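Histesico zieht Zwischenbilanz: 600 Greifvorgänge sind noch kein Haushaltsroboter

Kokside, Mo., 27. Juli

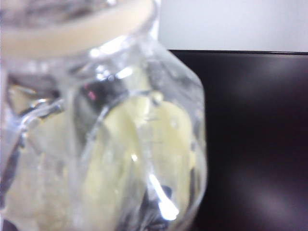
Die Histesico GmbH sammelt seit April Beispieldaten für ein lernendes Greifsystem und warnt davor, den bisherigen Stand zu überschätzen. Am Standort Kokside wurden rund 600 Durchgänge aufgezeichnet, jeweils von Hand ferngesteuert. Davon hält das Unternehmen einen erheblichen Teil für nur bedingt brauchbar. Besonders schwierig bleibt Klarglas aus nächster Nähe: Auf der Wölbung stehen weiße Glanzlichter, der blassgelbe Inhalt verschwimmt, und am rechten Rand hebt sich das Glas nur durch dünne helle Linien vom dunklen Hintergrund ab. Ob ein Modell aus solchen Aufnahmen lernt, wo ein Glas aufhört, ist offen.

Das Vorhaben läuft unter dem Namen Skirier. Sechs Bedienplätze sind eingerichtet, eine Sitzung dauert 40 Minuten. Die Auswertung übernimmt das Ingenieurbüro Bjarnason, das die Durchgänge unabhängig vom Sammelteam sichtet und auch abgebrochene Versuche behält. In früheren Projekten hatte Histesico Fehlgriffe aussortiert. Die Modelle wirkten in der Vorführung sicher und scheiterten, sobald ein Behälter etwas anders stand.

Die in der Branche verbreitete Annahme, mehr Daten lösten das Problem von selbst, teilt das Unternehmen nicht. Wer denselben Griff am selben Platz hundertfach wiederholt, bekommt vor allem einen großen Datensatz. Histesico wird deshalb vorerst keine Erfolgsquoten veröffentlichen und nennt auch keinen Termin für ein Produkt. Anfragen nach Vorführungen werden derzeit abgelehnt.

Über eine Fortsetzung von Skirier entscheidet die Geschäftsführung nach Abschluss der Sichtung. Bis dahin werden in Kokside weiter Gläser und andere durchsichtige Behälter aufgenommen, bei wechselndem Licht und vor unterschiedlichen Hintergründen.

Pressekontakt: Histesico GmbH, Pressestelle, Kokside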